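Lesezeit: 3 Minuten

1/ Ich räume meinen Arbeitstisch um und halte hier fest, was sich bewährt hat. Thema: weiße Tischfläche, durchsichtige Behälter, was darauf stehen bleibt und was nicht. Nichts Spektakuläres, nur Maße und Regeln.

2/ Ausgangslage im November: Der Tisch von Vavby war Ablage für alles. Post, Kabel, Obst, Flaschen, Stifte. Freie Fläche nach Augenmaß ein Drittel. Gearbeitet habe ich auf dem Rest.

3/ Erste Regel: Jeder Gegenstand bekommt einen Behälter oder verlässt den Tisch. Ausgenommen sind Trinkflaschen. Eine Flasche im Behälter kippt beim Herausnehmen öfter als eine, die frei steht. Das habe ich lange falsch gemacht.

4/ Zweite Regel: Behälter durchsichtig, sofern sie kein Schreibgerät aufnehmen. In einer blickdichten Schale sammelt sich bei mir innerhalb einer Woche eine untere Schicht aus Büroklammern, Kassenbons und einzelnen Schrauben. In der klaren Schale fällt das auf und wird am Abend entfernt.

5/ Stifte dagegen im schwarzen Netzbecher. Das Netz hält keinen Staub am Boden, und dunkle Tintenflecken sieht man dort nicht. Ein Klarsichtbecher sieht nach einem Monat aus wie ein Laborunfall.

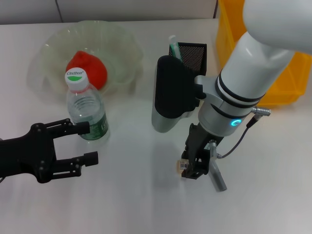

6/ Zur Schale: Kunststoff, klar, gewellter Rand. Glas hatte ich vorher, von Hovland, deutlich schwerer. Auf glatter Platte rutscht Kunststoff leichter, dafür macht ein Anstoßen weniger Lärm und keine Scherben. Gegen das Rutschen helfen kleine Silikonpunkte unter dem Boden. Wer sie klebt: vorher entfetten, sonst wandern sie.

7/ Der gewellte Rand ist Geschmackssache. Funktional hat er einen Nachteil, in den Rillen bleibt beim Abwischen Wasser stehen. Abtrocknen mit einem dünnen Tuch, Küchenrolle fusselt.

8/ Flaschen: PET, Schraubverschluss, immer zugedreht abstellen. Standort seitlich neben oder vor der Schale, nie zwischen Tastatur und Tischkante. Abstand zur Elektronik so groß, dass die liegende Flasche sie nicht erreicht. Messen muss man das nur einmal: Flasche hinlegen, Kante merken.

9/ Volle Flaschen stehen stabil, fast leere nicht. Den letzten Rest trinke ich deshalb aus oder gieße ihn weg.

10/ Reinigung der Platte: lauwarmes Wasser, ein Tropfen Spülmittel, Mikrofaser, trocken nachziehen. Der Reiniger von Murnik hinterlässt auf Weiß bei flachem Licht Schlieren, auf Holz fällt das nicht auf. Kein Schmutzradierer. Er nimmt den Fleck mit und den Glanz auch, und die matte Stelle bleibt.

11/ Licht: Deckenlicht auf weißer Platte blendet stärker als gedacht. Ich habe das Leuchtmittel auf eines mit 2.000 Lumen getauscht, das alte war heller. Auf Klarsichtbehältern bleiben Reflexe, am Bildschirm stören sie mich nicht mehr.

12/ Wandabstand: Platte nicht bündig anschieben. Zwei Zentimeter reichen, damit Kabel nach unten durchpassen und die hellgraue Wandfarbe keine Scheuerstreifen bekommt. Meine hat trotzdem welche, aus der Zeit davor.

13/ Kosten: Schale, Netzbecher, Silikonpunkte und Leuchtmittel zusammen 189 Kronen. Das Einsatzsystem von Rusden für dieselbe Tischbreite hätte mehr gekostet und hätte Fächer gehabt, die ich nicht fülle.

14/ Offen ist noch das Kabelproblem. Klettband hält, sieht aber unordentlich aus. Ein Kanal unter der Platte wäre sauberer, dafür müsste ich bohren. Ich teste zuerst eine geklebte Variante und hänge das Ergebnis hier an.

Kontakt · © Alle Rechte vorbehalten · Nach oben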